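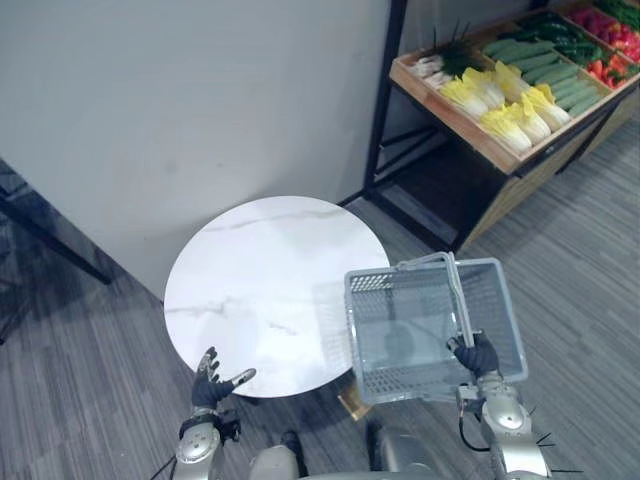
Gray basket, round marble-look table, cabbages in the back corner.

crateandbarrow wrote:
Okay, I need opinions from people who have set up a small produce corner. We're doing one in the side room at Busstead, opening in November, and I have rearranged it so many times that I can't see it anymore. Wooden crates with dividers, a dark metal shelf, and that white round table in the corner for people to rest a basket on while they dig for their wallet. The Napa cabbages are sharing a crate with the green onions. My partner wants the table gone. I love the table!

mossyporch wrote:
Keep the table, but pull it out of the corner. People won't walk into a corner with a full basket. We had the same thing at the Skeltport shop and it just collected junk mail until we moved it 13 inches toward the door.

Kamarul Ismail wrote:
I'm with your partner, sorry. A round table wastes space in a small room. Put a narrow shelf on the wall at hip height and you get your floor back. Also, is that carpet? Under vegetables??

crateandbarrow wrote:
Yep, it's carpet, it came with the room. Gray with streaks, so I'm hoping it hides dirt. Closer look at the table and the floor: 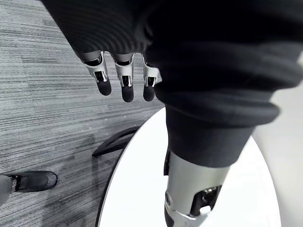 White top, thin dark rim, and the carpet in question.

mossyporch wrote:
Oh, that's not bad at all. I'd still put a mat down in front of the tomatoes. One squashed tomato and you'll be out there at 9 p.m. with a spray bottle and a bad attitude (ask me how I know).

tallgreenbeans wrote:
Can we talk about the crates, please? I like the steps, potatoes up at the back and tomatoes down front where the color is. But I'd swap the beans out of the middle. They slide over the divider every time somebody grabs a handful, and then you've got beans in with everything. Ours live in a deep tub now. We went through 84 pounds one summer and I picked half of it up off the floor, or that's how it felt. 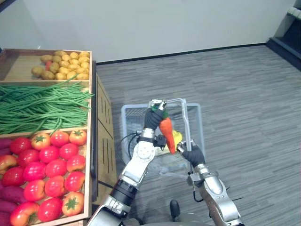
Should potatoes and tomatoes be kept in the same display?
It's fine for a day's selling, but move them apart overnight. Potatoes want a cool, dark spot with some air, and tomatoes do better at room temperature out of the sun.

Kamarul Ismail wrote:
Disagree on the beans. A few hanging over the edge looks generous. A tub looks like a hardware store. Just don't fill it so high.

tallgreenbeans wrote:
You're welcome to come pick them up, then.

crateandbarrow wrote:
Ha, okay, beans are staying for now but with less in there. Next problem is baskets. I bought four of the gray mesh-sided ones from Entili and I can't decide if they're big enough. Carrots with the tops still on are my worry, they take up so much room. 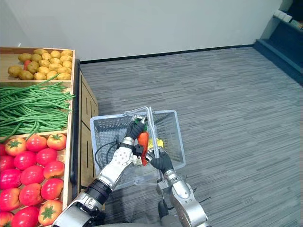
Carrot with its greens on, at the basket.

mossyporch wrote:
Plenty big for a room that size. I'd leave the tops on, they sell the carrots — just offer to twist them off at the register. The greens pull moisture out of the root anyway, so most folks say yes.

Kamarul Ismail wrote:
Finally something we agree on. Four baskets isn't enough, though. Ukside had a stack of used ones last time I was by there, worth a call. And lose the table.

crateandbarrow wrote:
The table is moving toward the door this afternoon. Final offer.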